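Place names that came with the settlers

Last month I asked where the name Kirnville comes from, and many of you sent an answer. The town had 360 people when its first map was printed in January, and on that map it is still called Ronby.

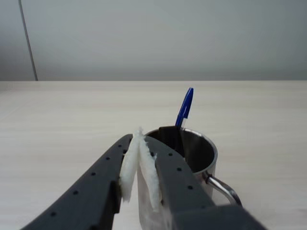

The older name was brought by families from a village across the ocean. They kept it for the church and the mill, and the mill road has it today.

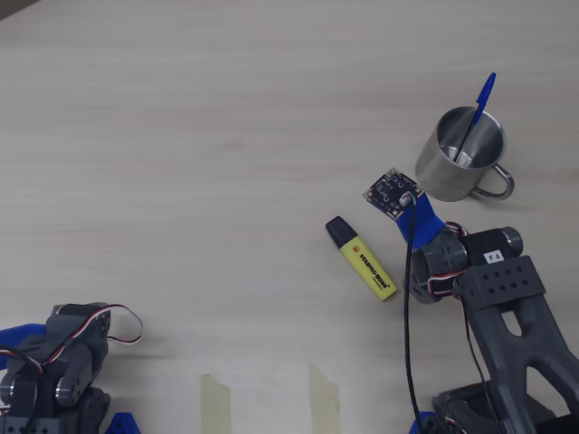

Trirkarthorpe is a harder case. The clerks spelled it in several ways, and I had to compare the lists letter by letter. A yellow highlighter like the STABILO BOSS is good for this work, but please use it only on copies. The spelling with one "r" is the oldest.

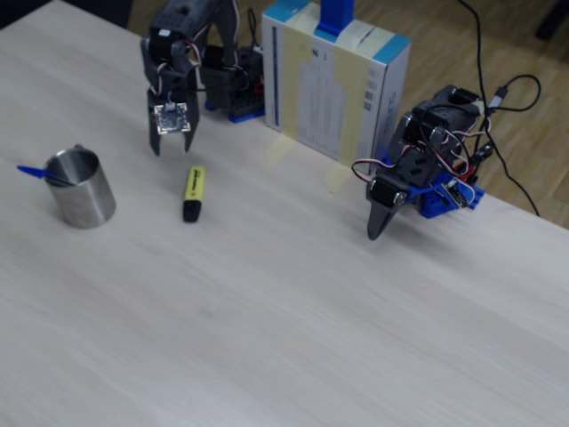

The county list has 967 names, and 55 of them came from abroad.
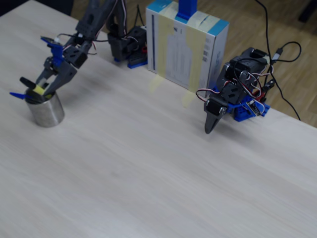
Fouzia Farooqui writes that Ronby was never the name of the whole town, only of the land north of the creek. Her grandmother always said it so.

Shagufta Kazmi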